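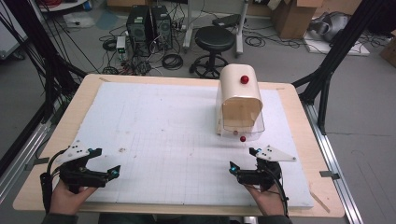
2018-02-08

Bench 4, small table. Continuing with the bread bin for the Postura review (handle and reach comparisons, kitchen items).

Setup unchanged from the October layout. Light wood table, rounded corners, grid sheet on top with a wood border left showing all the way around. Sheet taped at the corners. The long diagonal strip at the lower right corner stays where it is, since the short ones kept lifting there. Dark gray tape at the left and right edges of the table is the reference line for placing items. Please do not peel it. Measuring it back in took most of a morning last time.

Sheet condition: specks, some stains, and the brownish-gray smudge left of center. Tried a damp cloth on a corner of the old sheet first and the print went with the dirt, so leave the smudge alone. It is far enough from the bin position that it does not affect reading the grid. Replacement sheets are on order from Trakance. Use this one until they arrive.

Item: cream bin, arched top, clear cover at the front, red knob on top of the shell and a second red knob low on the cover. Supplied by Berkix as a pre-production sample. Label on the carton says Šimek, which is their name for the whole kitchen line, so log it as "Šimek bin" and not by the carton number.

Position: right half of the sheet, toward the back, open end to the near side. Zdeňka Ševčík asked for the back position in her notes on the previous item. Her point was that a bin at home sits against a wall, with the clutter in front of it, and people reach over things to get to it. Agreed. The front position gives flattering results for any item with a low handle.

Observations, cover handling:

The low knob is easy to find and easy to hold. It is round, and with dry hands there is no slip worth recording. With a trace of cooking oil on the fingers it turns in the grip before the cover moves. Same result on every repeat. A knob with a flat on two sides would probably fix this. Passed on to Berkix as a comment, no drawing.

The cover moves freely for the first part of its travel and then stiffens. Pulling straight toward the body at that point drags the whole bin forward before the cover gives. Pulling slightly upward does not. First-time users will pull straight. The bin is light when empty and this will be less noticeable with a loaf in it, so the run needs repeating with a load. Use the 1000 g bag of rice, double-bagged. The loose weights slide around inside and mark the interior.

The top knob is less clear. Two people who had not seen the bin before took hold of it first and tried to lift the shell. It works well enough for steadying the bin with one hand while the other works the cover, and once told this, both did it without thinking. If that is the intended use it should be said in the leaflet. If it is only decoration it should come off, or at least be a different color from the one on the cover. Two identical knobs suggest two identical functions.

Visibility through the clear cover is good from the seated position. The tan interior shows without glare under the ceiling lights. Under the desk lamp there is a reflection across the middle of the cover, so leave the lamp off for the viewing questions.

The edges of the clear cover extend past the body. No sharp spots found by running a cloth along them, but they will be the first thing to chip if the bin is packed on its side. Store it upright, and not under the kettle boxes.

Timing: 12 open-and-close cycles per person is enough. We had planned 18, but the last ones show only boredom and the numbers stop meaning anything. Protocol sheet corrected by hand, typed version to follow.

To do:
- repeat with rice bag, back position, straight pull and upward pull
- try a strip of non-slip mat under the bin, same runs
- ask Berkix about the purpose of the top knob before the leaflet text is fixed
- check the tape lines against the steel rule before the next item goes on
- wipe oil off both knobs after each session - dish soap only, no alcohol near the clear cover

Open question for Zdeňka: do we score the cover in the half-open position? It stays put there on this sample, but I would not assume that the production hinge will be as tight. I have left that column blank for now.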